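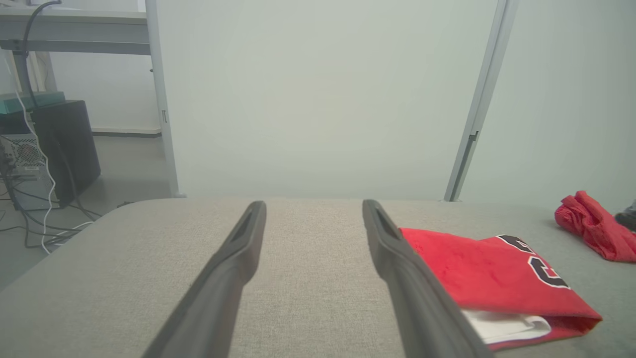
Page 27

4. Washing and drying your shirts

Your Starix drum handles team kit beautifully, and once you've run a few loads you'll wonder how you managed with the sink!

1. Turn each shirt inside out, so any printed lettering faces inwards.
2. Fill to the 300 mark on the tub and add one scoop of powder.
3. Turn the dial to Sport and press Start. The cycle takes up to 388 seconds (yes, really that quick).
4. Hang shirts in the shade, then fold them flat.

Note: strong reds can bleed, so wash them alone the first few times.

CAUTION: Never use bleach or fabric softener. Unplug the drum before lifting the lid.

Change the Zedum filter after 2,000 washes (see section 6).

Gaillard Home Care | Contact us | © Gaillard | Back to top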